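Small prizes do more good than big ones

I have sat through a fair few pitch evenings for young inventors now, and I come home every time wishing the money were cut into thinner slices. 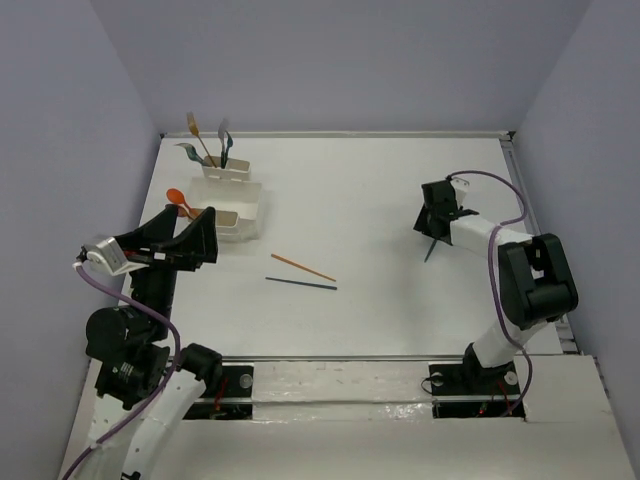
Sena Antwi wrote to me after my last column to say that thin slices mostly pay for train fares, and that her own team at Merau would have folded without one proper cheque. I take the point, and gladly! But Merau was one winner out of 90 entrants, and I do keep wondering about the other teams, who went home with a tote bag and a handshake. Give 18 of them 300 pounds each next November (Ditero did something like it once, bless them) and I'd happily come along and make the tea.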